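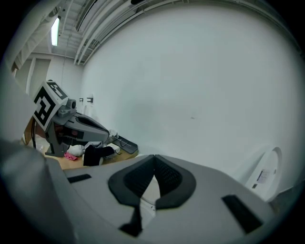
Last modified: Thursday, 9:16 pm

Folding table in the spare room — worth the space?

plainlaundry
We have a light wooden table against a plain white wall and it has turned into the clothes table. Pink cloth, white cloth all in a wad, something black hanging over the edge, you get the idea. There's a tray on it too, which was going to be the fix. My sister-in-law swears by trays. I'm not convinced. Has a dedicated folding surface ever worked for anyone, or does it just give the pile a better address?

gus_in_the_hall
Pile with a better address. I had one for 18 months and folded on the bed the whole time.

Inna Moroz
I disagree with Gus. A table works if you clear it before you bring the basket in. Yours has stuff on it already, so of course the next load lands on top. I do 9 shirts, put them away, then go get the next bunch.

gus_in_the_hall
Nine shirts and a walk down the hall, then nine more? I have kids.

Inna Moroz
So do I. They carry.

tenpenny
What's the tray supposed to do? I've seen people use one for socks and I've seen people use one for mail, and either way it's full by the weekend.

plainlaundry
Socks, in theory. It's dark gray and flat, and it sits at an angle because I keep shoving it over to make room. I was thinking about one of those Buvia folding boards instead. $18 plus shipping.

Said Fawzy
Save your money. A folding board makes T-shirts look like a store display and does nothing for a pile of mixed stuff. Try it with a fitted sheet and report back.

tenpenny
I own the Buvia one. It's fine for T-shirts. Said is right about sheets, but who was going to use it for sheets?

Said Fawzy
The lady in the video did.

Inna Moroz
Can we go back to the thing hanging over the edge? Dark clothes pick up every bit of lint from the light ones. Hang that up first and sort the rest after.

plainlaundry
There's a whole white wall back there with hardly anything on it, so a couple of hooks could go up. My husband says hooks are just a vertical pile.

gus_in_the_hall
Your husband gets it.

Inna Moroz
Hooks are for things you'll wear again tomorrow. If you hang 16 things on two hooks, that's on you.

plainlaundry
OK, no board for now. I'll try Inna's way through the end of March and see. Not expecting much. The tray is going back to the kitchen tonight.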